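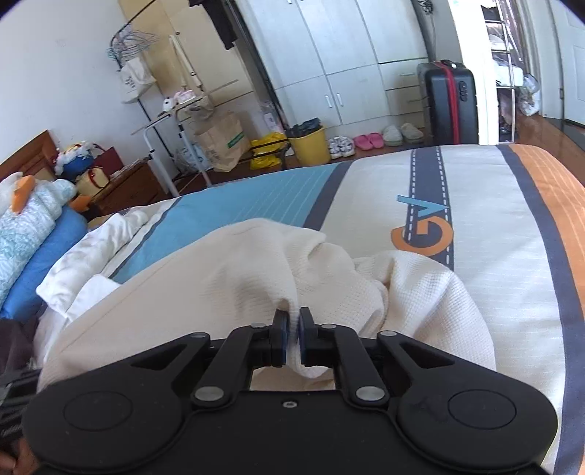 Children's bedding, September changeover. Notes as I go, mostly for whoever does it next year.

The waffle blanket first. Waffle weave has no grain you can see from a distance, so square it by the edge and ignore the texture. Pull it from the middle and it creeps back into a heap.

It lives on top of the printed duvet cover, the one with the big orange G and the road stripe. Busy print, but useful: a straight band gives you a line to fold against.

Soft toys go back last. The one with the orange beak gets the folded quilt, as before.

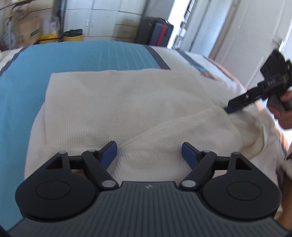

Marichka Kostiuk

Folded. Rounded edge to the top and left, thin pale green trim showing where the flap lifts. I'd still press that corner flat – it catches when you sit down.

Washing, for those who asked: 30 degrees, no softener, line dry. Softener flattens the cells. Si-eun tumble dries hers and it has gone noticeably short on one side.

Duvet cover goes in separately, inside out, buttons done up. Otherwise the blanket ends up inside it.

Pillowcases tomorrow. Bohdan, the spare set is in the Kaketti box.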